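3.2 Recording the seat cushion task

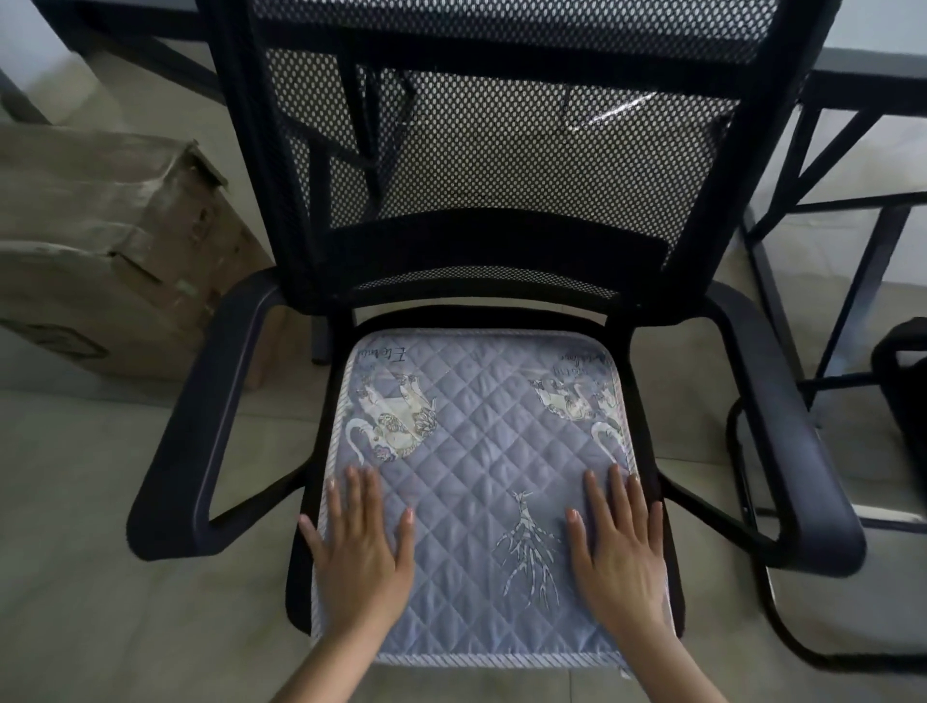 Figure 4. Head camera view from the cushion task, with both hands flat on the quilted pad.

The recordings were made by students in the Carndale robotics club as part of their entry for the Bandach student challenge. The challenge asks each team to teach a two-armed robot a set of household and office chores from first-person recordings of people. Our team chose 13 tasks. The cushion task was added in December, after trials with folded towels showed that the policy did poorly on soft objects that have to be lined up with something rigid.

In each episode the student places a square cushion on an office chair, lines it up with the seat, and presses it with both hands. Figure 4 shows a frame with the hands at rest on either side of the pad, fingers spread toward the backrest. We label frames like this one as "contact, both hands". The cushion has a printed pattern, with a cat near each of the two upper corners, and the hand tracker was not affected by it. The black mesh of the backrest gave more trouble. Depth values there were noisy, and we masked the area above the lumbar band before training.

Students worked in pairs, one performing and one checking the recording on a laptop. They were told to keep their sleeves clear of the wrists and to look at the seat throughout. The armrests were left on the chair. They limit the directions from which the arms can approach, and we wanted that limit in the data. Furniture and boxes nearby were not cleared away between sessions.

We collected 600 episodes of this task over 8 sessions. Episodes in which a hand left the view before the cushion was placed were removed by the checking student on the same day. Labels were entered in Sethi, the annotation tool the club already used for its line-following project, and a second student reviewed each one. Where the 2 labels differed by more than a few frames, the earlier contact time was kept. The split into training and test sets was made by session, so that no session appears in both.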